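Unit 11 stopped at the same place every night, a little after two, with its arm half lifted above the drying racks. The workshop in Pledcombe was quiet then. Mrs Mazandarani slept upstairs, and only the night mechanic heard the motor complain.

She wrote the fault in the book: grip does not open, arm holds. Then she switched the power off at the wall, as the rule said, and waited until the small green lamp was dead before she put her hand near it.

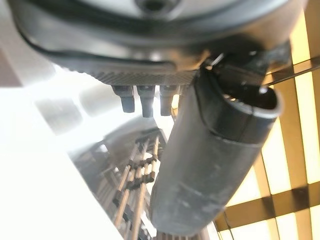
The Night Grip
by Keisha Blackwood
Short fiction | Celville Reader, September

Ilse had repaired machines for 18 years, and she did not trust a quiet one. Her teacher in Breltutwood had lost 2 fingers to a quiet one.

She followed the thin black line with her torch. Behind the finger the wooden lattice was yellow with light, and she thought that morning had come too early. Then she remembered the lamp in the yard.

"You are holding something," she told the arm. "What is it?"

She bent lower. The motor was cold and the power was off, but very slowly, by the width of a hair, the grip began to close.

Ilse took back her hand and reached for the book.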